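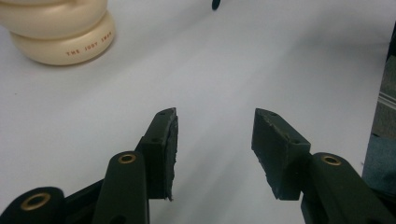 Main question of the project was why rubber things wear out where they do and not evenly all over. We picked door wedges, boot heels, bike brake blocks and the feet off crutches, all stuff people in Stavudcombe were happy to hand over. Rubber doesn't wear like metal. Metal mostly goes shiny and thin, rubber rolls up into little crumbs and tears, so the surface gets rougher before it gets thinner. You get that same rough, torn look on the inner faces of the two dark green pads, with the ragged edge on the left one, and it's what we ended up calling "grade 3" wear. Grade 1 is as new, grade 2 is scuffed but flat, grade 4 is bits missing.

Background
Not much written at our level. The library book (Hedar, second edition) has one chapter on friction and half of it is tyres. Main points we used – friction in rubber isn't just about weight, the rubber presses into tiny bumps in the other surface and has to be dragged out again. Grit makes it worse. Heat makes it worse. Old rubber goes hard and cracks even if it's never used, we had one wedge like that from the back of a cupboard.

What we collected
31 items in the end. We wanted more boots but people don't give up boots in winter, should of started in August like Tamara said. The Antoniuk shoe repair shop let us go through their bin of old heels, 24 of them, which is most of the sample and we know that is a problem. The other seven were wedges, brake blocks and crutch feet.

Method
Each item washed in warm water, left overnight, then graded by two people seperately. If the grades didn't match a third person decided. Then the rub test. Cut a small square off a new heel, put a 200 g weight on top, pull it along sandpaper by string. 3000 strokes was the plan for each square, shared out over lunchtimes. Weigh before and after. The scales only read to a tenth of a gram so small losses just came out as zero. Would borrow better scales next time.
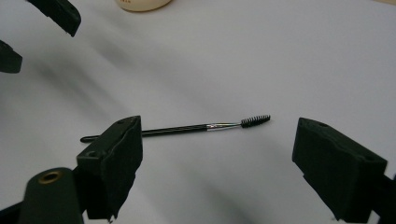
Crumbs had to be cleared off the sandpaper every so often or the square started riding on them and hardly wore at all. First run we didn't do this and had to bin the results. After that, one person pulling and one person clearing, swap when your arm gets tired.

Results
Heels – nearly all worn on the outside back corner. Left and right not always the same. Mr at the shop reckons you can tell who drives a lot from the right heel, we couldn't test that.
Brake blocks – worn more at one end, probably fitted at a slight angle.
Wedges – grade 2 on top, grade 3 underneath at the thin end.
Crutch feet – worn on one side of the ring, and this was the clearest result we had.
Rub test – dry sandpaper took off more than wet. Surprised us, we guessed the other way round. Water seems to carry the crumbs off and also lets the square slip.

Problems
Grading is by eye. Two of us were stricter than the others, Tamara Dovhaniuk graded lowest every time and was probably right. No way of knowing how old most things were. The Tunovura hardness gauge we were promised didn't come in time so there is no hardness column in the table – the heading is still there, please ignore.

What we'd do next
Fewer kinds of item. Just heels, with a form for people to fill in (how long worn, pavement or grass, job). Also try the rub test with the string pulled at an angle, as real heels never land flat.

Handed in February 6, 2012. Table and sandpaper samples are in the plastic wallet.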